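Lecture 9: Learning Long Chores from Demonstrations
Instructor: Neelam Upadhyay

Recap from last time. Plain behavior cloning copies the teacher one step at a time, and small errors pile up. Action chunking helps a lot: the policy predicts a short run of moves, carries out part of it, then looks again.

Today's question: what happens when the job has stages? Sweeping is my favorite test case, and I'll try to convince you it deserves to be yours too! The scraps slide, bunch up and flip over, so no two sweeps start from the same floor. The two arms also have to agree on where the broom is going.

The Zastcombe set (Solanki and Chaudhary) has 1,069 demonstrations of household chores. Their main idea is wonderfully simple — add a small head to the policy that predicts which stage the job is in, and feed that guess back as an input. In our rerun on the Trallbridge arms, we gave each policy 20 trials. The plain policy often kept sweeping a clean patch. The one with the stage head got stuck that way in only 2.

Look at the picture before you read the next section, and ask yourself what the policy would need to know to pick its next move.

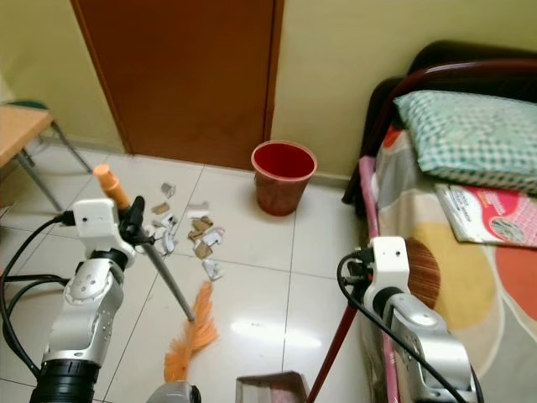 Figure 9.2. Sweeping task, head view. Left gripper on the broom handle, paper scraps still on the tiles.

Notice how much of the view has nothing to do with the job: a bed, a door, a magazine. Random crops hurt in our runs, and I suspect they cut away the scraps too often. Color changes were fine.

For next time: read the Fröhlich notes on stage labels, sections 1 and 2. Come with one chore where you think a stage head would make things worse. Dinesh has the Iltinden login if you want to replay the trials.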